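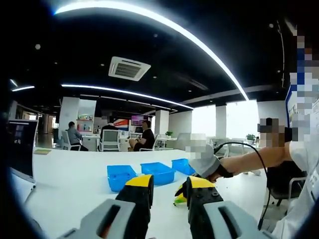

The Swap Shelf Turns Three

If you've walked past the old ticket office at Drestgate station lately and wondered why people come out of it hugging jigsaw puzzles, let me fill you in, because this is my favorite thing in town and I've been wanting to write it up for months.

The Drestgate Puzzle Swap is 3 years old this summer. It began as one bookcase in the hallway at Kwofie Hall, with a handwritten card taped to the side: take one, leave one, tell us if a piece is missing. By the first winter the bookcase had a second bookcase next to it, then a stack of boxes on the floor that people kept tripping over, and in April the whole lot moved to the ticket office, which has a counter, real shelves, and a heater that works when it wants to.

Adom Eshun keeps the swap log, and when I asked him how many puzzles had gone through it he didn't even have to look. It's 2,684 swaps since the first card went up. I had guessed a few hundred! He also told me the number on the shelves on the day we talked, which was 1,262, and then took one home himself, so it was wrong by dinnertime.

What I love is how much the regulars care about it. There's a whole etiquette. You put a slip inside the lid with the date you finished it and a line about how it went, and the slips stay in the box forever. Some of the older boxes have a dozen of them. I took home a harbor picture last month — 1,000 pieces, nearly all of them sky — and the slips read like letters from people who had been stuck in the same elevator. "Do the boats first." "Boats are easy, sky took us until Easter." "We put the sky on hold and had a baby." I finished it on a Sunday night, way past my bedtime, and added my own slip, and I felt ridiculously proud putting it in with the others.

Missing pieces get their own system. If you find a gap, you write down where it is on the slip ("second row from the bottom, left of the lighthouse") and the box gets a green sticker. Puzzles with one green sticker go back on the shelf like any other, and plenty of people will happily take them. Two or more and they move to the low shelf by the door, where the collage people get first pick. Stray pieces that turn up under sofas and in coat pockets go in the biscuit tin on the counter.

The tin is a little world of its own. Every few weeks somebody tips it out and tries to match the strays to the stickered boxes, and there are 43 pieces in it right now waiting for a home. One of them is a perfect little dog's face, and I check it against every country scene I borrow. No luck yet. If you have a market square or a village green at home with a hole in it, please come and look, I would be so happy to see that dog go back where he belongs.
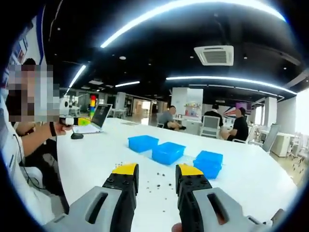 A few things have changed since the move, so even if you're an old hand, read on.

The shelves now run by piece count, smallest on the left as you come in. It used to be by subject, and it was charming, but we could never agree whether a painting of a cat in a train station was Animals or Transport. Children's puzzles are at floor level so that kids can get at them without climbing. The very large ones, 3,000 pieces and up, are behind the counter, so ask if you want to see them. They're heavy and they come down badly.

Wooden puzzles have a shelf too, and it's getting good! Somebody left a whole set made by Gesteck, the little workshop that used to cut them by hand out on the canal road, and they are gorgeous. No picture on the box, just a title and a piece count, and the pieces are cut into shapes of leaves and keys and teapots. I did the one called "Washing Day" with my sister and we shrieked every time we found a teapot. Please swap wooden for wooden if you can, so the shelf stays full.

You don't have to bring a puzzle to take a puzzle the first time. I'll say it again for the shy ones: your first visit, just take one. Bring it back when it's done, or bring back something else. If you have an enormous pile at home after clearing out a relative's house, call ahead before you load the car. We can usually manage ten boxes at once and we'll happily take the rest later on.

Now the fun bit. On Tue 27 July we're having our first ever long-table evening, from six o'clock until the last train, in the waiting room next door. The plan is to put out several puzzles at once and let people drift between them. You can sit down at one for five minutes or plant yourself at a corner and refuse to move (I know who you are). The Ilham bakery is sending over cheese rolls and those sticky date buns, and there'll be tea and lemonade. Food stays on the windowsill side, please — a buttery edge piece is a sad thing.

There will also be a speed round for pairs at half past seven, 300 pieces, same picture for everyone, box lids face up. I'm told some pairs have been practicing. Adom and his mother have apparently been timing each other on the kitchen floor, and she's faster. You can sign up at the counter or just turn up with a partner and we'll squeeze you in. Solo puzzlers who'd like a partner can put their name on the list and we'll match you when you arrive.

If you've never done a puzzle as an adult, I'd really like you to come to this one. I hadn't touched one since I was ten, and I walked into that hallway at Kwofie Hall to get out of the rain. I took home a 500-piece greenhouse, set it up on a tray, and spent a whole week of evenings sorting geraniums from tomatoes with the radio on. My phone was in the other room the entire time. I've done a greenhouse every winter since, and I still think nothing beats finding the piece you've been hunting for two days and having it drop in with that tiny click.

A few requests before I stop. We could use rubber bands, the wide kind, for boxes with split corners. We'd love a couple of the roll-up felt mats if you have one you don't use. And if you borrowed the big map of the rivers over the spring, no hard feelings at all, but there's a line of people waiting for it and one of them is me.

The ticket office is open Wednesday afternoons and all day Saturday. Come in through the platform side, the street door sticks.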